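Tuesday, June 1, 2021
by Ghumman
4 comments – 36 shares

Quick one, kettle's on. Went through the odds and ends at last. Sponge, blue cleaning mitt, the action figure in his blue and red get-up, all in the big metal bin for now. Keep finding more bits thuogh. 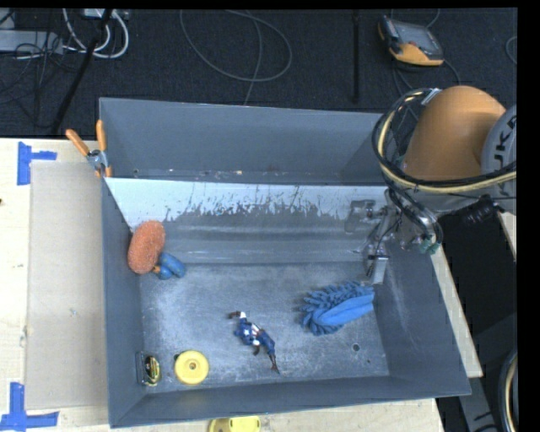 Still need to ring Claltport re the delivery, forgot again. Rain till lunch. The mitt I might keep for the car – the yellow disc, no idea, goes with something. Meant to sort this lot in December!! Bed by ten, hopefuly.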